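Search this site
Enter keywords Go

About the Petden Swimming and Water Polo Club

Last updated: February
Reading time: 1 minute

The Petden Swimming and Water Polo Club has 179 registered members, from learners to masters. Our head coach, Begoña Sotomayor, oversees every squad, and Laurențiu Olteanu leads the junior program.

Training is held at the Benítez Aquatic Centre. Visitors are welcome on Thursday evenings — please report to the front desk on arrival.
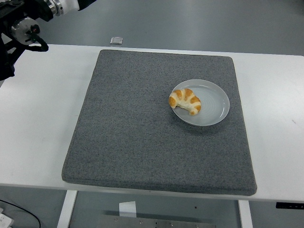
Membership

Enquiries should be directed to Vega Barrios, Club Secretary.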